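# 电脑真的能算出谁会赢吗?

看橄榄球比赛的时候,屏幕下面常常跳出一行字:“主队获胜概率:九成。”

九成!听起来比赛都不用看了。可是先别急着关电视。这个数字是谁算的?怎么算的?它有没有资格这么神气?

## 先弄明白“九成”是什么意思

很多人看到九成,就当成“一定会赢”。这是第一个误会。

九成的意思是:如果有十场情况差不多的比赛,大概有九场是领先的那一队赢,剩下一场会翻盘。那一场翻盘的比赛,也许就是你今晚看的这一场。

所以,要是预测说“九成会赢”,结果却输了,做预测的人可以说:“我没有错呀,我又没说十成。”

你觉得这样说公平吗?我觉得只公平一半。如果他每次都能这么说,那他就永远不会错了。一个永远不会错的预测,你拿什么去检查它呢?

## 怎么检查一个预测

办法是有的,不过要有耐心,只看一场可不行。

把他说过“九成”的比赛全找出来,数一数领先的队到底赢了多少场。如果真的差不多是九成,那他有点本事。如果只赢了六成,那他就是在吹牛,哪怕他猜中过一场特别有名的决赛。

要小心一种把戏:只把猜中的拿出来给你看。小读者多明戈(Domingo Montecinos)给我们写信,说有个叫 Rillineo 的预测网站,首页上全是打着勾的比赛,一个叉也没有。他问:“他们是不是特别厉害?”

我的回答是:先问问那些叉去哪儿了。

## 数字是从哪里来的

电脑自己并不懂橄榄球。它不知道四分卫昨晚有没有睡好,也不知道球被雨淋过以后有多滑。人把以前的比赛记录交给它,它就在里面找相似的情况。

比如现在离终场还有两分钟,主队领先四分,球在客队手里。程序会去翻旧比赛:以前碰到这种情况,最后谁赢得多?

假设它找到了 1,000 场相似的比赛,其中领先的队赢了 563 场。那么概率就是 563 除以 1,000,也就是 56.3%。

好,问题来了:

- “相似”是谁规定的?三十年前的比赛,打法和现在很不一样,也算相似吗?
- 一支很强的队落后四分,和一支很弱的队落后四分,能放在一起算吗?
- 小数点后面的那个“3”有用吗?56.3% 和 56% 差得很少,可是带小数的看起来特别科学。看到这样的数字,不妨多问一句。

瓦伦蒂娜·霍洛夫科(Valentyna Holovko)在一支叫 Villalba 的少年球队当教练。她告诉我,有一回她的队中场落后很多,家长手机上的软件 Cisora 说胜率只有百分之九。队员们没看手机,下半场照常打,最后赢了。

这能说明软件算错了吗?不能!百分之九本来就会偶尔发生。可也不能说明它算对了。一场比赛什么都证明不了,这一点对喜欢软件的人和讨厌软件的人都一样。

## 电脑越贵,算得越准?

常有广告这么说。有一款叫 Menness 的软件,夸自己“运算速度超快”。

快,只说明它很早就给你答案。如果交给它的记录里有错,它就很快地给你一个错的答案。做这种除法,一台普通的家用电脑就够了。电脑里的主板、内存和处理器只管照着程序算,分不清哪支队是你喜欢的,也分不清记录是真是假。

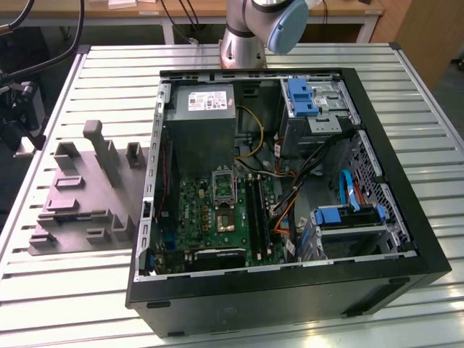 ## 自己动手试一试

你可以当一回预测员,看看有多难。

1. 选一项你喜欢的比赛,橄榄球、足球、乒乓球都行。
2. 每场开始以前,写下你觉得谁会赢,再写上你有几成把握。要用圆珠笔写,不许改。
3. 比赛结束后画勾或者画叉。叉也要留着。
4. 从十一月开始记,记上一个月,再把写“七成”的那些场次放在一起数。真的赢了七成吗?
5. 最后找一个对手:让家里人每场抛一次硬币来猜。如果你赢不了硬币,也别难过,有些上电视的专家可能也赢不了,只是没有人拿硬币跟他们比。

## 几个词

**概率**:一件事有多大可能发生,用 0 到 1 之间的数,或者百分数来表示。

**样本**:拿来计算的那些例子。样本太少,结果就靠不住。

**翻盘**:本来落后的队,最后赢了。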